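Notebook, January, dye bench

Batch 12 of the walnut hull brown. Kumaresan Rajan wants a match for the Clurkau sample, which was dyed by someone with better water than ours. Simmered the wool 54 minutes, having planned on 45 and then taken a phone call.

Result: the color of weak tea. Batch 11 was the color of strong tea, so we are moving, though backward. 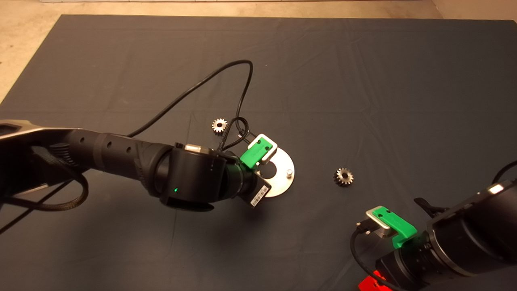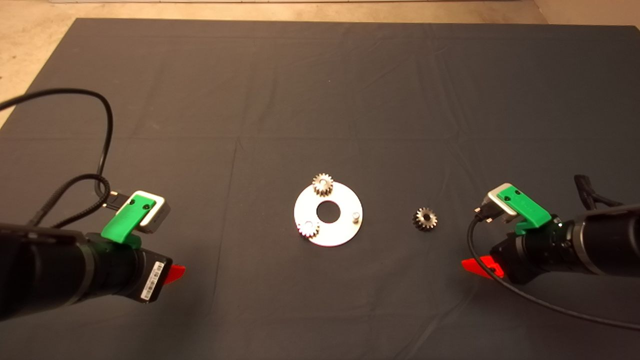

Iron is the next suspect. The Bolside powder has been open since the fall and smells like a wet nail, and I have been measuring it with the bent spoon. For the saddened half of the skein I want a flat dark gray, close to the cloth spread on the floor there, with none of the purple we got in batch 9. Kumaresan says purple is a feature. Kumaresan is not paying for the wool.

To do: new iron, 2 percent, weighed. Rinse in rainwater if the barrel has thawed. Ask Su whether the Irnent hulls were soaked before drying. pH strips are down to 13, stop testing the coffee.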